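Losura Community Workshop
Bench guidance: keeping small electronic parts in order

These notes are issued to all members who use the electronics bench. They were prepared by Akosua Abubakari and Bülent Eren, and replace the single sheet formerly kept in the bench drawer. Members repairing lamps, radios or small appliances at home may also find them useful.

Choosing a tray

Use a shallow tray in one plain, bright colour. Small parts are easily lost against a patterned surface, and a deep box makes it difficult to reach into the corners. Plastic trays of the kind sold for kitchens are suitable for sorting, provided that they are clean and dry. They should not be used for food afterwards.

Ordinary plastic can build up a static charge. Boards that are known to be sensitive must be kept in their protective bags until they are needed, and the wrist strap should be worn when handling them.

Lay circuit boards flat, with a clear space between one and the next. Boards must not be stacked -- the taller parts are easily bent, and pins on the underside will scratch whatever lies beneath.
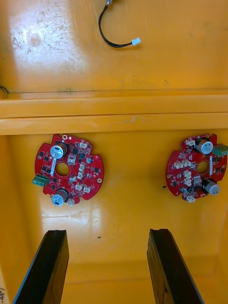
Two round boards set well apart on the floor of an orange-yellow container.

Hold a board by its edges only. Where there is a hole in the middle, do not hook a finger through it to lift the board.

Setting out the table

Place the sorting trays down the two sides of the table and keep the middle for the work in hand. Each tray should hold one kind of part. A metal tray in the central position should be lined with a sheet of plain white paper, on which small items show up well and notes may be made in pencil. The paper is to be changed at the end of each session, or sooner if it is marked with flux or solder.

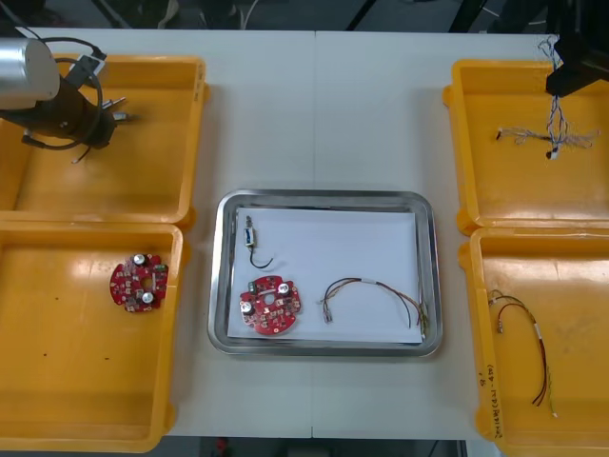
Parts with wire leads require a little more care. Lay them down singly so that the leads do not tangle, and leave any bend in the wire as it is until the part is to be fitted. Repeated straightening weakens the lead. Capacitors taken from mains equipment must be safely discharged before they are placed in any tray; members who have not been shown how to do this should ask Selorm Ofori.

Handwritten labels should go on the outside wall of the tray, in a soft pencil or on masking tape. Permanent marker is difficult to remove from glossy plastic.
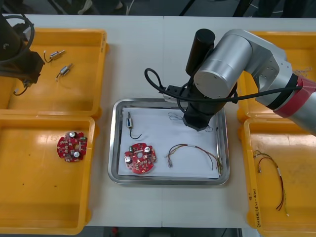 Clearing away

Please allow 30 minutes for clearing away. Return parts to their drawers before lifting any tray, then wipe the trays with a barely damp cloth and leave them to dry upside down. Specks of solder and clipped wire should be tipped on to scrap paper and put in the metal waste tin. They must not be brushed on to the floor.

No more than three trays may be carried at once. Replacement paper is kept in cupboard 31, and requests for further trays should be made to Daranee Sitthichai.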